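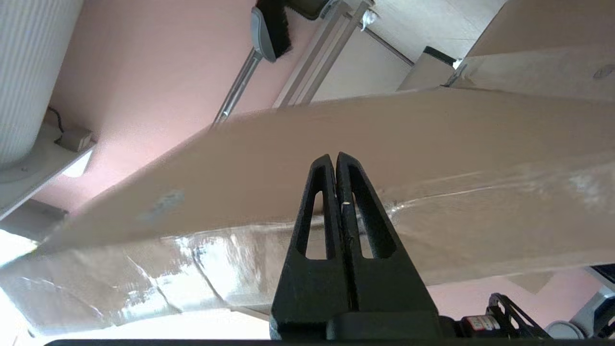
Lavanya Ramasamy has spent most of a year on cardboard, and she would like it known that she studied hydraulics. At Bremus she runs the sessions in which people steer a robot arm through ordinary chores so that a learning system called Heton can copy them later. The gripper has two long slotted fingers, and on the day I visited they were up against the underside of a big flat panel with shiny packing tape wrapped along its edge. "Tape is where the confidence goes," she said. "Plain cardboard, the model is a genius. Put a wrinkle of tape on it and it behaves like my uncle at an airport."

The target for the cardboard set is 2000 examples. When we spoke in September she had 895 she was willing to put her name to. I asked what had become of the others.

"Thrown out. I lost 63 in one afternoon when an operator got bored and started showing off."

Showing off how?

"Flourishes. A little swoop before every grasp. Very handsome. Heton learned the swoop before it learned the grasp."

The operator, Chandrasekhar Poojary, was at the next desk and did not look up. "It was a good swoop," he said.

Ramasamy wants her operators competent and slightly dull. She keeps the fumbles, provided the person recovers from them, and she doesn't mind a slow pass. What she can't use is hesitation with no cause, which the system copies faithfully, pausing over nothing like a man who has forgotten why he came upstairs. Each session runs 2 hours, then the operators swap.

I asked whether she ever dreams about boxes.

"Flaps," she said. "Next month we start on towels."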